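Who Gets a Say at Nikel? My Term Project on Women and Workplace Votes

So when I picked my topic for this course I thought I was going to write about pay. Everybody writes about pay! I had a whole outline on wage gaps, and then I got stuck into the old union newsletters in the basement of the Vesier library and the outline went out the window. What kept jumping out at me was who was voting, who was running, and who was sitting at the table when the contract got signed.

A bit of background. Nikel was a garment plant on the edge of Vesier (the building is condos now, of course), and for most of its life the sewing floor was nearly all women. At its peak the local had 1522 members on the books, and 829 of them turned up to vote in the big contract ballot. The newsletter made a huge fuss over that number, front page, big type. I went looking for the names of the bargaining team and found 2 women on it. On a floor like that!

My first question was whether women were being kept off the ballot by some rule. I read the bylaws (twice, they are not fun) and couldn't find one. Any member in good standing could run. But the meetings were at seven in the evening, across town from the plant, and the bus stopped running early. There was no child care until much later. I grew up in a house where supper was at six and my mum did all of it, so I didn't need a theory to see how that works out.

The second plant I looked at was Relis, which made work shirts and had a much smaller local. They did one thing differently: they moved the meetings to the lunch room, right at shift change, and let people vote there as well. In the next election 715 ballots came in, and the newsletter says it was their best turnout ever. I can't prove the lunch room did it. There was also a nasty fight going on over piece rates that year, and people vote when they're mad. My prof flagged this on my draft and she was right, so I've toned down the section where I practically gave the lunch room a medal.

I should say something about sources. I leaned hard on the newsletters, and newsletters are written by the people in charge. The Wu collection helped a lot here. It's a few boxes of letters, flyers and meeting notes, and whoever kept them had strong opinions and terrible handwriting. One flyer from November says "We make the shirts, we should make the motions," and I loved it so much I nearly used it as my title. The minutes from that same month don't mention any motion from the floor at all, which left me wondering how much else never got written down.

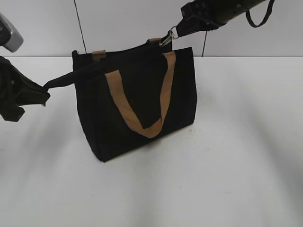

Did having more women on the executive change what the local bargained for?

At Relis the lists of demands did shift. Once there were women on the executive, washroom breaks, heat on the floor and leave after a birth all showed up in the proposals, where before it was mostly rates and overtime. Leave took another two contracts to win, and the version they got was pretty thin.

If I had another term I'd go after the Nikel grievance files, which are supposed to be in storage somewhere off site. I put in a request and haven't heard back. I'd also like to do some interviews, because there must be people around Vesier who worked that floor and remember the meetings, or remember not going. For now my comparison is lopsided, with way more on Relis than I planned, and the Nikel section ends right where the newsletters stop.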